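Viltholm Housing Association
Minutes of the spring members' meeting, 15 Mar 2021, held by video call

Chair: Declan Lockwood
Minutes: the secretary

1. Opening

The chair opened the meeting and welcomed the members. The agenda was approved with one change: the item on bicycle storage was moved before the item on the laundry room. The minutes of the January meeting were approved without comments.

2. Heating costs

The chair presented the heating bill for the winter. The use of the buildings was 1,077 units, and this is more than the board had expected. Several members said that the radiators in the north staircase are warm also at night, when it is not necessary. One member asked if the timer was changed back after the repair in January. The board could not answer this at the meeting.

Decision: The board will ask Huteck to check the timer and to send a written report to all members. 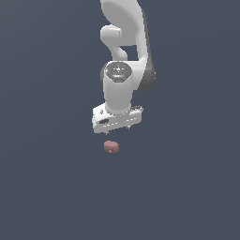

3. Bicycle storage

Many bicycles in the cellar are old and have no name on them. It was proposed to put a paper label on every bicycle and to remove those which still have the label after two months. A member from the Rowbotham side of the yard wished for a longer time, because some tenants are away for studies. After a short discussion the meeting agreed on three months.

Decision: Labels will be put on by the board. Removed bicycles will be kept for one more month before they are given away.

4. Laundry room

The board had received two offers for a new dryer. The offer from Sedosix is cheaper, but it does not include installation. The other offer includes installation and removal of the old dryer. Members asked for the full price of both, so that they can be compared in a fair way.

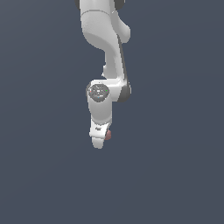
It was also discussed if the booking list should stay on paper. Some members would like to book by phone, others find the paper list easy and do not want to change it. The chair suggested to keep the paper list until the dryer question is solved. There were no objections to this.

Decision: The board may spend up to 1,000 euros on the dryer, everything included. The booking list stays as it is.

5. Yard and garden

The meeting set aside 200 euros for soil and plants. The hedge next to the gate must be cut before the birds begin to build nests. Members who want a growing box should write to the secretary and tell which staircase they live in.

6. Other matters

A question was asked about noise from the ventilation on the top floor. The chair asked the member to write down at which hours the noise is heard and to send it to the board.

The door code will be changed after the meeting. The new code comes by letter, not by e-mail.

7. Closing

The chair thanked the members for taking part and closed the meeting. The date of the next meeting will be sent out together with the report on the heating.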